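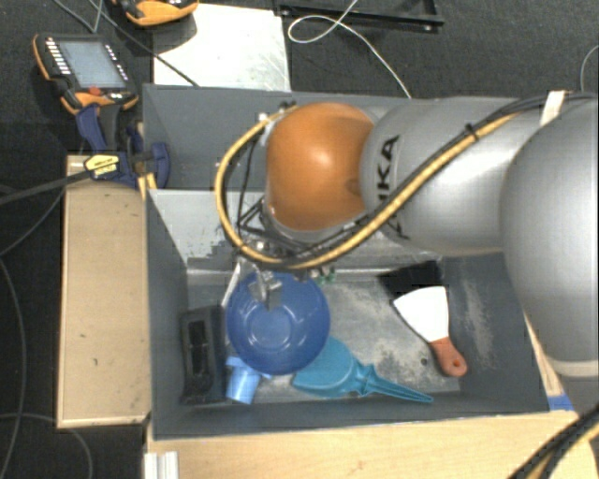

849 words, or so the counter says · 2 min read

Stories > Short Fiction > The Supper Menu at Bawa

My aunt cooked at Bawa for 19 years before she let me touch the soup, and when she did, it was only to carry it. I was to take the pot from the back burner to the table by the window, set it on the folded towel, and come straight back without talking to anyone (she knew me well). I talked to two people on the way, and she heard both conversations through the wall.

That was the winter she came home from Druvalcombe with a notebook full of dishes and a cough she wouldn't discuss. She had gone to visit a cousin and ended up spending most of her time in the cousin's kitchen, as anyone who loved her could have guessed. They'd fed her little dumplings with sour plum, and a flatbread rubbed with smoked butter, and a lamb stew so dark she said it looked like the inside of a boot and tasted like being forgiven.

"We'll do a supper menu," she said, dropping her bag by the flour bins with her coat still on. "Small plates. People can pass them."

Now, people in our town did not pass plates. They ordered the chicken, they ate the chicken, and if they felt daring they asked for gravy on the side. I told her so, as gently as I could, while she rolled up her sleeves and started looking for the big sieve.

We burned the first flatbreads and the second ones too. The dumplings came apart in the water and we ate them out of the strainer with our fingers, standing up, laughing so hard the dishwasher came in to see what was wrong. By December she had the stew right. I knew because she tasted it and went quiet, and then she took down the good bowls.

The first night, a couple from up the hill sat by the window and read the card over for a long, long while. Finally the husband asked whether there was still chicken.

"There is," said my aunt, who had come out in her apron to hear it for herself. Then she put the stew down between them with two spoons, pulled out a chair, and began to tell them about the plums.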